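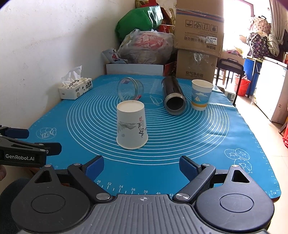

Figure 1. Hand-held gripper with the blue finger pads open, facing the cups, jar and bottle on the test mat.

Projects > Robotics Laboratory > Student Reports > Comparison of Hand-Held Grippers

3. Test Setup

3.1 Purpose

The test program was designed to determine whether hand-held grippers can be used to collect grasping data for the Niven arm without a loss of quality compared with direct control of the arm by joystick. Two control methods were compared. In the first, the operator held a gripper in each hand and performed the task directly. In the second, the operator drove the Niven arm through the Karkau controller. The same household objects were used for both methods.

3.2 Work surface and objects

Hand-held trials were carried out on a table covered with a blue silicone baking mat. The concentric circles printed on the mat served as a guide for object placement, and the rulers along its edges were used to record starting positions in centimeters. The mat was kept in the same orientation for all trials.

The object set included paper cups, a clear glass jar and a black insulated bottle. Cups were presented both upright and upside down. The jar and the bottle were presented lying on their sides, as shown in Figure 1, and also standing. A rolling start was not permitted; any object that moved before contact was reset by the operator and the trial was begun again.

3.3 Procedure

Each trial consisted of approach, grasp, lift and release at a marked position. A trial was recorded as successful if the object was released inside the target circle in its required orientation. Contact with a neighboring object was noted but did not count as a failure. Trials were limited to 20 seconds. Sessions were held on Saturday so that the lighting conditions would remain similar from one week to the next.

Recordings were transferred to the Dritus workstation at the end of each session and reviewed by a second member of the group. Recordings in which the finger pads left the camera view during the grasp were excluded from the analysis.

4. Results

A total of 1675 trials were recorded. Of these, 194 were excluded on review, most of them for loss of the pads from view during two-handed work. The remaining recordings were accepted for comparison.

Hand-held operation was faster for every object in the set. The difference was smallest for the upright cup, which both methods handled without difficulty. It was largest for the bottle on its side. Joystick operators often needed several attempts to bring the fingers level with the body of the bottle, and many of these trials reached the time limit.

Paper cups were damaged in 39 trials. The majority of these cases occurred under joystick control, where the operator had no direct sense of closing force. Upside-down cups were more difficult than upright ones for both methods, and several slipped upward out of the pads as the grip tightened.

5. Limitations

The Vornetti camera mount purchased for the joystick trials arrived late, and the first two sessions were recorded with a temporary bracket. The viewing angle differs slightly in those recordings. The operators were also more experienced with the hand-held grippers by the end of the term, and the order of the two methods was not changed between sessions. A repeat of the bottle trials with the order reversed is recommended before the time results are used in further work.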